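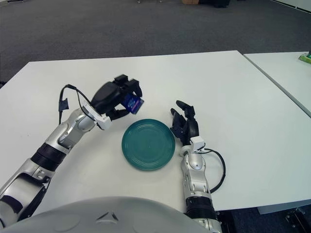 Pudomia Plates and Packets

Pudomia is a set of short recordings about one very ordinary bit of table life: a small thing going onto a plate, or coming off it. I started it after a long winter of clearing up other people's snack wrappers and wondering why so few of the kitchen sets I'd used ever bothered with the in-between moments, when the thing is off the table but hasn't landed anywhere. A little blue packet held up beside an empty teal plate is pretty much the heart of it. The plate has raised rings running round a flat centre, and I'm very fond of it (I'd happily eat my toast off it every day).

What you get

396 recordings, plus 2000 stills pulled out of them and labelled by hand. There are 18 plates and 18 small items, and every plate meets every item at least once. Some pairs come up a lot more often than others - the teal plate is my favourite colour and I wasn't very disciplined about it. If you need an even spread, sample by the plate column and not straight from the file list.

The plates came mostly from op shops near Pilham, with a few from the back of my own cupboard. The items are all things you'd find in a kitchen drawer or the bottom of a bag: gum, tea bags, sugar sachets, that sort of stuff. I stuck to things that fit on a side plate with room left over, so no biscuit tins and no cereal boxes.
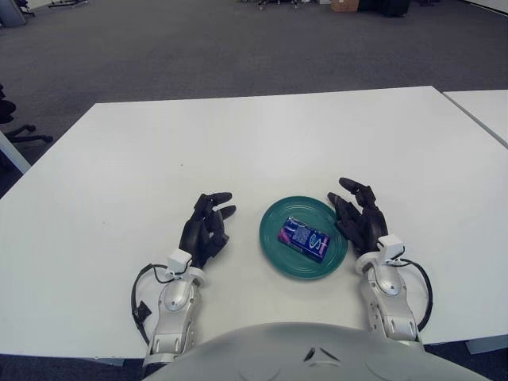
Blue packet on the teal plate, lying at an angle. Label: on_plate.

How I labelled things

Every still has one state for the item: on_plate, off_plate, held or unclear. I used "held" for anything gripped and clear of both the plate and the table, even if it was only just clear. If an item was gripped but still touching the plate it stayed on_plate. I went back and forth on that one for ages and redid a whole folder over it, so please don't mix labels from the old Corden release with these ones. They used a different rule.

There's also an angle field for items lying on a plate. I only filled it in for flat, rectangular things, where a long side is easy to pick out. Round things and squashy things have it blank. Please read blank as "doesn't apply", not as zero!

Colour names are my own and they're plain ones. What I call teal might be dark green to you, and the deeper glazes shift quite a bit with the light. I had one plate down as grey for weeks before I changed it to blue. 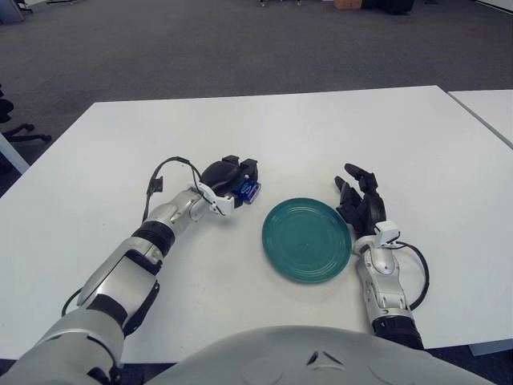
The shiny plates were the hardest to label, by the way. A highlight along a rim can look a lot like the edge of a wrapper when you've been staring at stills all afternoon, so I'd double-check the glossy ones if your results go odd there. Matte plates gave me hardly any trouble.

Known gaps

No food. No cutlery, no bowls, no stacks of plates. Nothing gets wiped or washed up. Tables are plain, so don't expect a model trained only on this to cope with a busy breakfast setting. Wrappers are over-represented compared with loose items, and I'd love more things made of paper.

Splits

Split by plate, so a plate in the test folder never turns up in training. The Faulkner split is in there too for anyone who wants to match older numbers. It divides by item instead.

Changes

Jul 26, 2022: fixed swapped file names in two of the plate folders, filled in missing angle values, renamed "in_air" to "held". If you downloaded before then, grab the labels again. The recordings themselves haven't changed.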